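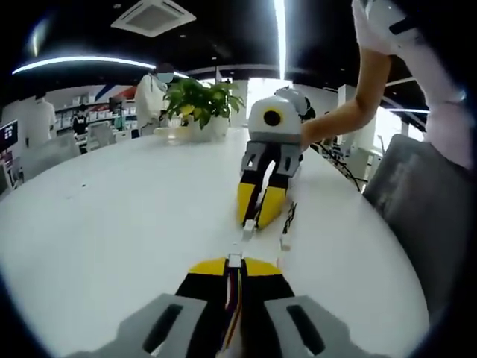

Pudevholm Releases Build Notes for Paired Hand-Held Grippers

6 May 2020

Pudevholm, a shared workshop for members who build their own automation hardware, has released the build notes for Closero, a two-finger gripper held and guided by hand. The notes cover the housing, the finger mount, the wiring and the bench check, and run to 80 pages.

Closero units are built in pairs to one design. Each has two black fingers with yellow outer pads or tips, and during the bench check the two units are set facing each other across a table. Builders compare finger alignment before any cable is fixed in place.

"Most of the questions we got were about wiring," said Fraser Kerr, who wrote the notes. "The wiring section is now 15 pages and the housing section is 9."

Leads are left loose until both units have passed the check. Connectors are then seated, and the wires are routed down the center of the body between the fingers.
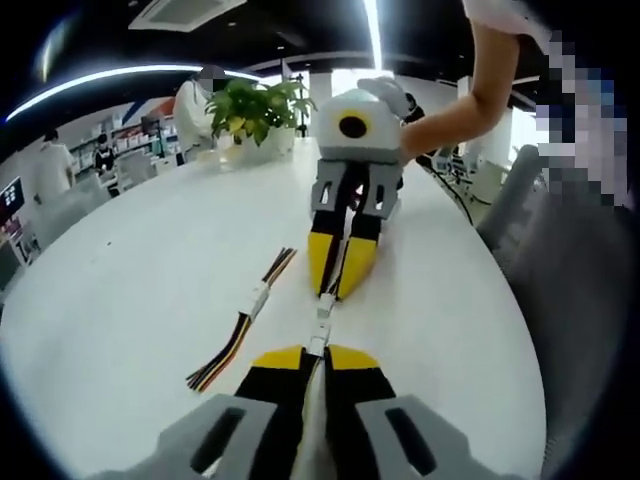
Availability

The notes are free to members. Printed copies will be kept at the workshop from June. A parts list, prepared by Craig Lennox, is supplied as a separate file. Version 2 of the finger mount is not covered and will be documented later.

Contact

Fraser Kerr, Closero build group, Pudevholm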